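Small makers, bought-in engines: the Adinen story
Speaker notes - Shiyu Cheng, Prarnley Old Motorcycle Club, 27 January 2026

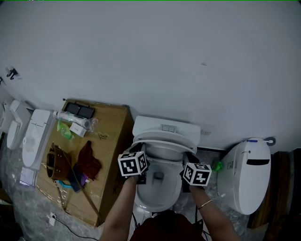

Toilet with the seat and lid up, two flush buttons on the tank.

Opening
Thank everyone for coming. Restrooms are down the hall on the left. Talk runs 65 minutes with the break, questions at the end.
Say where I got the material: the Adinen parts ledger, two boxes of letters from the Kiani family, and the bikes themselves. Very little was printed at the time. The trade papers gave Adinen a paragraph now and then and usually spelled it wrong.

1. Before the motorcycles
Adinen began as a bicycle repair shop. They brazed their own frames and sold them to the local delivery trade. The first powered machine was a bicycle frame with a clip-on engine and a belt to the rear wheel. No clutch. You pedaled off and stopped the engine at every junction.
None of these survive as far as I know. There is one frame with the right lug pattern and engine mounts, but it has been cut about and I would not put my name to it.
The shop moved to the Drodau road when the bicycle side slowed down. The building is still there and is a tile warehouse now. Pass the hand sketch of the floor plan along the front row.

2. The first proper machine
Two-stroke single, bought in complete with magneto. Two-speed gearbox, hand change on the right side of the tank. Girder forks from an outside supplier, front brake very small.
Explain girder forks for the newer members. A pair of rigid blades, links top and bottom, one spring in the middle. Movement is short and there is friction damping if you are lucky. Keep the spindles greased.
Adinen made the frame, the fuel tank, the fenders, the exhaust and the stand. Everything else came in crates. That was normal for a firm this size. A foundry and a gear-cutting shop cost more than the whole business was worth.
The frame numbers are stamped on the left side of the headstock. Restamped ones are usually too deep and too straight.

3. The Kiani engine
Spend the most time here.
Kiani was a machine shop that had done pump work. The owner's son wanted to race and drew up an overhead-valve single in the evenings. Adinen agreed to build a frame for it, and that became the Model K.
Points to cover:
Cast iron barrel and head. The pushrods run in a single tube, which leaks at the bottom joint on every one I have worked on.
Total-loss oiling on the first batch, with a hand pump on the tank. Later engines have a gear pump in the timing chest and a return line.
Exposed rockers. Grease nipples on the early ones, felt pads on the later ones.
Three-speed gearbox, then four from the second season. The four-speed needs a wider rear engine plate. If you have a four-speed box in a frame with narrow plates, somebody has been busy with a file.
The ledger lists 455 engines delivered. It does not list 455 complete motorcycles. Some engines went out as spares and at least one batch was sent back with porous castings. The figure that gets repeated in sale listings is the engine figure, so be careful with it.

Break
Ten minutes. Leave the crankcase halves on the table so people can look at them. Ask them not to mix up the shims.

4. Racing
Keep this short. The results were fair. Best showing was a class win in the April hill climb, on a machine with a shortened frame and no front fender. The family letters have the rider complaining about the front brake for four pages.
Top speed claimed in the brochure was 60 mph for the road version. My own bike will do it on the flat, but it is not happy and neither am I. It pulls well from low down and the gearing suits hills.
The racing engine had a bigger inlet valve and a different cam. The cam is marked with a 2 on the end face. I have seen that mark added later with a hand punch, so measure the lift before you pay extra.

5. The end of production
Kiani went back to pumps when the son left the business. Adinen tried another supplier but the new engine was taller and fouled the tank rail. They cut a notch in the tank underneath. It holds less fuel and the notch cracks.
A few of these were sold. The works then took on an agency for an imported lightweight and stopped building. The last ledger entry is for a box of spokes.

6. Owning one now
Valve springs - available, modern ones fit with a thin washer underneath.
Magneto - any good rewinder can do it. Check the slip ring first.
Gearbox bushes - have to be made. Bring the shaft with you when you go to the machinist.
Tank - steel, soldered seams. Do not use a torch near one until it has been properly flushed out.
Primary chain - standard size, easy. The cover is not. I have a wooden buck for beating new covers and will lend it to members.
Oil - straight grade. Change it often on the gear pump engines as there is no filter, only a gauze.

Questions
Likely to be asked about paint. The early tanks were black with a cream panel. The dark green came in with the four-speed. I have found traces of red on one tank but it was under the black, so it may have been primer.
Likely to be asked about values. Refer them to the auction records on the back table.
Ask if anyone has a brochure for the notched-tank model. I would like a copy of the specification page.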